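4.2 What ended up on the table

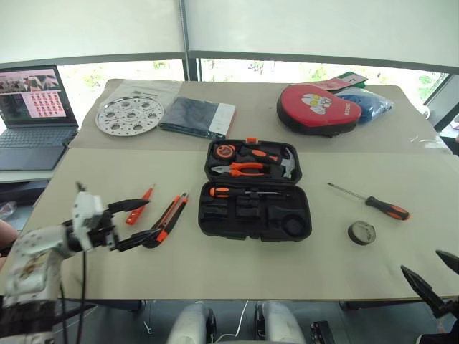
I should say early on that I never meant to write a paper about putting things back. The study I had planned was about buying: what people in Nutham get for a first apartment, and which of it they still use a year later. But the sessions kept drifting. I would ask someone about a steamer plate, and ten minutes later we were talking about which drawer the pliers belong in (and who moved them, always who moved them!). So this section is about the drift, and mostly about toolboxes.

The setup hardly changed from one session to the next. Kraft paper over the table, household things toward the back, tools toward the front where people could reach them. I like kraft paper for this. You can write on it, it doesn't shine, and when a session is over you fold the whole thing up with your notes still on it. Debora Farina, who shared the coding with me, thinks I overdo the paper, and she may be right, because I now have a closet full of it.

Figure 3. Table with tools and packaged household goods. The molded toolbox is open, with some tools in it and others laid out on the paper beside it.

Molded toolboxes are odd objects when you look at them for long enough. Each slot is cut for one thing, so the box carries a kind of memory of how it was sold. In Figure 3 the hammer, the tape measure and a pair of pliers are up in the lid, one screwdriver is in the lower tray, and the rest of the tray slots are empty. Two utility knives are out on the left and a second screwdriver is on the right, with a roll of electrical tape just below it. Ask ten people to finish packing that and you will hear ten small speeches.

We collected 526 remarks about where a thing "goes" or "lives" across 40 sessions, and I sorted them the way Lazaridis sorts kitchen talk, by what the speaker points to as the reason. Of these, 200 pointed to the shape of the slot ("it's round, so the tape goes there"). Far fewer, just 26, pointed to how often the tool gets used. I had expected the opposite! The people who talked about use were also the ones who told me, a little sheepishly, that at home they keep the hammer in a kitchen drawer and the toolbox somewhere behind the vacuum.

The packaged goods got a different kind of talk altogether. Anything still in a clear bag was treated as not quite owned yet. People would pick up a folded fabric item, turn it over, put it down again and go back to the tools. Dodia makes a similar point about gifts left in their wrapping, although her cases are all from holiday visits in December and mine have nothing to do with presents. I come back to this in Section 5, together with the Skasura interviews, where the same thing happens with bed linen and, for one very patient couple, a full set of pans.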